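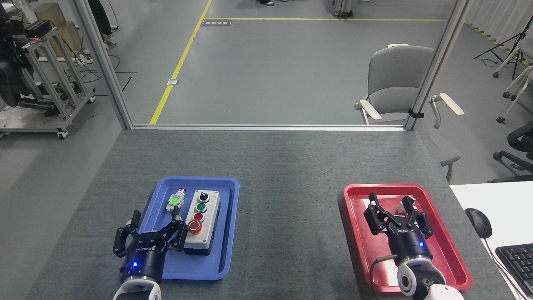 Home | Clinic | Classes | Staff Notes | Contact

Bitar Physical Therapy, Tillach – Staff Meeting Minutes

Fri 2 May
By Rawan Shboul

Print this page | E-mail this page

Present: Noura Masri (chair), Imad Twal, Anas Atallah, Vernon Arsenault, Rawan Shboul (minutes)

1. Minutes of the last meeting

Accepted with one correction. Vernon did not "agree" to move the evening knee class. He said he would think about it, and he is still thinking about it.

2. Flamo compression sleeves

Imad reported on the talk by the Flamo sales rep. The claim is that patients wearing the sleeve get back to full knee bend sooner after surgery. Anas asked sooner than whom. Imad said the handout has a chart, but the chart has no numbers up the side and doesn't say how many people were in the study or who ran it. He has asked the rep twice for the paper and has received a second copy of the handout.

Noura said several patients have already asked at the front desk if we sell them. Vernon thinks a snug sleeve feels nice on a sore knee and that this is probably the whole of it. Imad partly disagreed. Swelling does seem to bother people less with some pressure on it, and he would not tell anyone to stop wearing one they already own.

Agreed: we do not stock the sleeve and we do not display the handout. If patients ask, tell them it is unlikely to hurt and we have seen no good evidence that it speeds anything up. Imad to ask for the paper one more time.

3. Shoulder class

The trial of the group shoulder class started in February with 14 patients. Anas said attendance held up well for the first few weeks and then slid, and 6 were still coming by the end. All 6 report less pain reaching overhead. Anas would like to put this in the newsletter.

Rawan asked what happened to the others. Anas has not called them. Noura said that people who are getting better tend to keep coming, and people who are getting worse tend to stay home, so the result as it stands tells us very little. Vernon added that a frozen shoulder often loosens up with time whatever we do to it. Anas accepted most of this but said the patients like the class and it frees up table time, both of which are true.
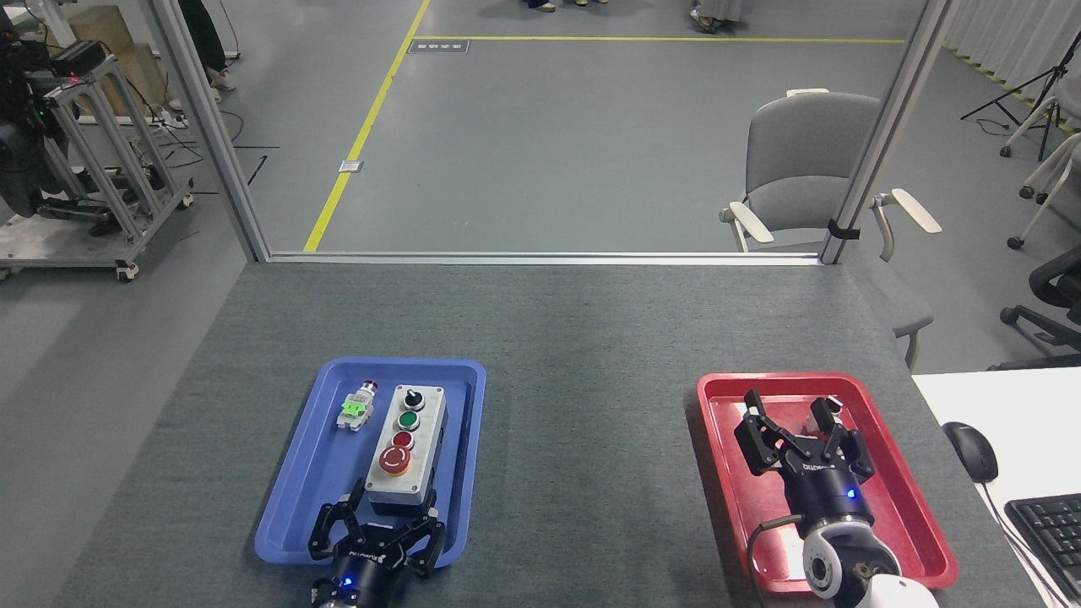
Agreed: nothing in the newsletter yet. Anas to call everyone who dropped out and ask why, and to write down the answers even if they are dull. Class continues in the meantime. Anyone joining from now on gets their range of motion measured at the first visit and again at the last, by somebody other than Anas.

4. Brallell home exercise app

Noura summarized the offer. The app sends patients videos of their exercises and a reminder each day, and shows the therapist who has done them. The cost would be roughly $1000 a year for a clinic our size, after a free trial of 21 days.

Vernon wanted to know how the app can tell that a patient has done the exercises. It can't. The patient taps a button. Vernon said his patients already tell him they did their exercises and he doesn't see why he should pay for a button.

Imad was more in favor. His paper sheets get lost, the drawings on them are poor, and he has watched a patient do a heel slide sideways because of the drawing. Good videos would fix that. He does not much care about the reminders.

There was some back and forth about older patients without smartphones. Rawan pointed out that we have never asked how many that is, and that we were all guessing.

Agreed: Imad to take the free trial with his own patients only. Noura to read the cancellation terms before he signs up for anything. Front desk to add a question about smartphones to the intake form.

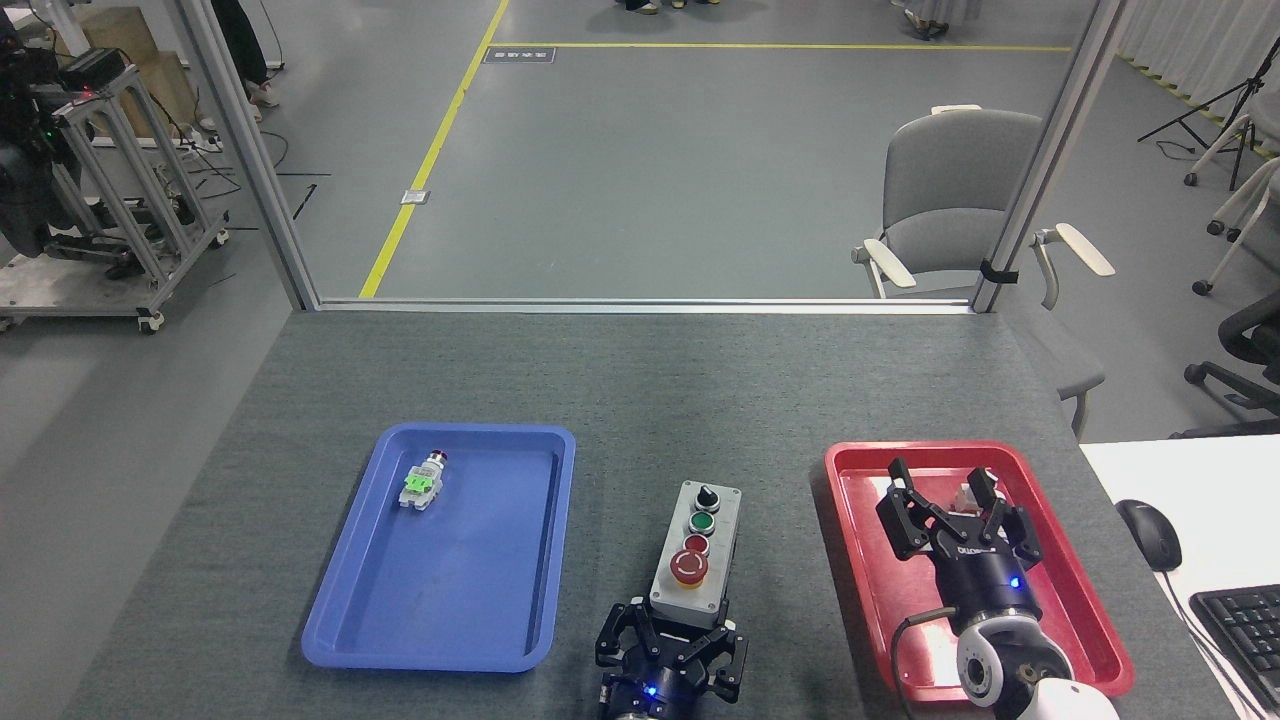
5. Treatment room 2

The table still drops on one side when the head end is raised. Noura was told it had been repaired. Vernon lay on it on Wednesday and does not believe it has been. Until it is sorted out, no neck patients in room 2. Noura to call the repair company and ask what exactly was done.

6. Any other business

Imad asked if "pain-free in six visits" could come off the web page for back patients. No one present remembers writing it. Rawan to take it down today.

Vernon asked that the ice packs be put back in the freezer flat.

Next meeting: date to follow once Noura has the new class schedule.

Print this page | E-mail this page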